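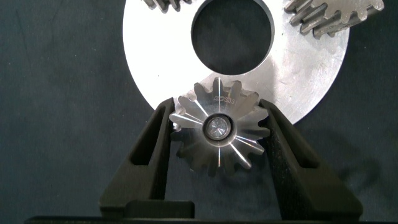 The little bevel gear, with the big ring and the others behind it.

Tuesday, late, and my hands still smell like the orange soap that never quite gets the grease out.

So the gearbox is in pieces. I kept telling myself I'd wait until after the holidays, and then it was a gray November morning with rain coming sideways and I thought, well, what else am I going to do, clean the gutters? I put the blue cloth down first this time. Last time I worked straight on the bench and spent an evening hunting for a washer with a flashlight in my teeth, and I swore I'd never do that again. Small shiny things are so much easier to find on something dark!

I have to write about the bevel gear, because I'm a bit in love with it. All the way through the teardown I was thinking about the big parts, the ones that weigh something, and then this tiny thing came out and it was the prettiest piece in the whole box. It looks like a flower, one of those stubby daisies kids draw, with the teeth for petals and a bright ring in the middle. Every tooth catches the light differently. I turned the lamp this way and that for far too long (my tea went cold, of course) just to see the white streaks jump from one to the next.

There's lettering on it too, very faint, up on the teeth above the hub. I make it AD53S, but I wouldn't swear to the 5 or the last S. I had my reading glasses on and then the other reading glasses on top of them. I wrote it on a scrap of envelope and then called Bernd Lenz, because Bernd has a drawer of old catalogs and loves being asked. He had me spell it out twice. He thinks it's an Aerts number, from back when they were making parts for the Ullar winders, but he said it could just as easily be something the shop in Grenmont put on for themselves. So that's cleared up nothing, but we had a nice talk about his knee.

The big flat ring is a puzzle. It's just a disc with a great wide hole through it, and for the life of me I can't remember which side of the housing it came out of. I took notes! I have the notes right here, and they say "ring - other side," and what on earth did I mean by that? Other side from what? I tried it against the housing both ways and it seemed happy either way, so it's gone back on the cloth to think about what it's done.

I haven't even started on the dark gears. They need a proper soak and I'm almost out of cleaner, and Rukivik Supply wants 20 dollars for a can now, which made me say a word out loud in the kitchen. Salim says to use kerosene and an old paint tray. Salim Nzioka says to use kerosene for everything, he'd wash a salad in it, but I suppose he's right about this one. He's bringing some over, and also my good pullers, which he has had since summer.

The winder itself is nearly 100 years old, if the man I bought it from was telling the truth. I keep thinking of it going round and round 365 days a year in somebody's back room, with that little gear in there in the dark doing its bit. I don't know that it did, mind you. Maybe it sat under a sheet the whole time. But I like to think it was busy.

Supper was toast and the end of the soup, eaten standing up. I meant to stop at 2 and do the bills, and at a quarter to six I was still at the bench with a toothbrush. Back hurts. Must get the stool down from the attic, and must buy more rags - I've started in on the pillowcases.

Tomorrow: call Bernd back about the catalog, soak the dark ones if Salim turns up, and find out what "other side" means.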